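Pretdale Riders' Help Desk
Category: Touring and Luggage
Status: Answered

Question
Fitting Waltach hard side cases to a Kedent 64 with the low exhaust

I am preparing a Kedent 64 for a tour in April and have purchased a pair of Waltach hard side cases. The machine has the factory low exhaust. The Waltach fitting guide lists the Kedent 64 as a supported model but does not state whether the right-hand bracket clears the silencer when the rear suspension is fully compressed. I would be grateful for advice on the following points. Is a spacer required on the right side? Does the manufacturer's load limit of 10 pounds per case apply with a passenger aboard? Will the fitting of third-party brackets affect the warranty on the rear subframe?

I have already consulted the dealer in Pretdale, who referred me to the importer. The importer has not yet replied.

Answer 1 (accepted)
A spacer is required on the right side for all machines with the low exhaust. The part is supplied by Bedoya and is sold in two lengths. The shorter one is suitable for the standard suspension setting. Riders who have lowered the rear of the motorcycle should select the longer one and check clearance again after the first day of riding.

Please fit the brackets loosely at all 3 mounting points before tightening any of them. The upper bolt should be tightened last. If the upper bolt is tightened first, the lower holes will not line up and the paint on the subframe may be marked.

With regard to load, the figure in the guide is given per case and makes no allowance for a passenger. The total weight of rider, passenger, cases and contents must remain within the limit printed in the owner's handbook. Members are advised to weigh the packed cases at home, using a luggage scale.

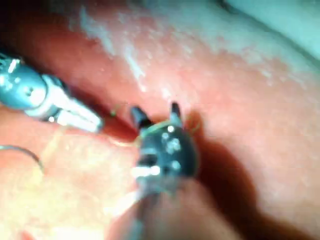
A reply from Bedoya's parts counter adds that the longer spacer also needs the longer bolt, which is packed separately and must be requested when the order is placed. The bolt supplied with the Waltach kit will engage only 2 threads and should not be used.

Answer 2
I have the same cases on the older Kedent and did not use a spacer. No trouble so far, although mine has the high exhaust, so this may not be of use to you.

Answer 3
On the warranty question: please obtain the position in writing before any parts are fitted. A verbal assurance from a dealer is of little value if a claim is later refused. Keep the receipt for the brackets with the service book.

This question is closed to new answers. Members with a related inquiry should open a new entry under Touring and Luggage.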